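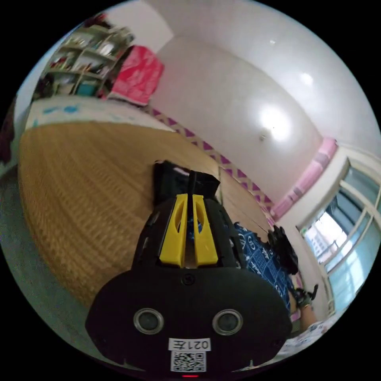
Figure 3. Forward view over the hand-held gripper, with its two yellow fingers extended into a room.

3.2 Load planning for short-field resupply

The resupply problem treated in this section concerns small garrisons served by fixed-wing transports from unpaved strips. The Varkomik strip was taken as the base case. Its usable length limits takeoff weight on hot afternoons, and the planner must decide before loading begins whether fuel or cargo is to be reduced. Earlier work treated the two as independent. In the present model they are tied through a single weight limit, which is recomputed for each sortie from forecast temperature and wind.

Demand was divided into classes according to how long a unit can operate without delivery. Water and medical stores fall in the first class, and ammunition in the second. Repair parts, rations above the minimum reserve, and construction material make up the third. A pallet may hold items from more than one class, in which case the whole pallet takes the priority of its most urgent item. This rule overstates the urgency of mixed pallets. It was kept because it matches current loading practice at Surklow, where pallets are built up the evening before departure and are seldom broken down again.

The schedule was generated with the Drullar planning tool, modified to accept a variable crew rest period. A total of 208 sorties were simulated over a 30-day period in July. Each aircraft was allowed one unscheduled maintenance delay before being removed from the day's plan. Cargo left behind by a removed aircraft returned to the queue with its original priority and its original time stamp, so that late pallets were not penalized a second time.

Two routing policies were compared. Under the direct policy, every aircraft flies from Surklow to one receiving strip and returns. Under the chained policy, an aircraft may continue from Varkomik to the Mollah outstation if at least 2000 pounds of cargo remain on board after the first stop. Chaining raised the share of first-class demand met on the day requested to almost 70 percent, but it also increased time on the ground at Varkomik, where only one aircraft can be unloaded at a time. When two chained sorties arrived close together, the second usually lost its departure slot.

The results are sensitive to the unloading rate. If forklift availability at Varkomik falls, the benefit of chaining shrinks quickly and the direct policy is preferred for all but the smallest loads. Enemy action against the strips was not modeled, nor was the effect of closing a strip for surface repair after heavy rain. Both would be expected to favor the direct policy. The treatment of partial closures is taken up in Section 3.3, together with the rules for diverting an aircraft already in flight.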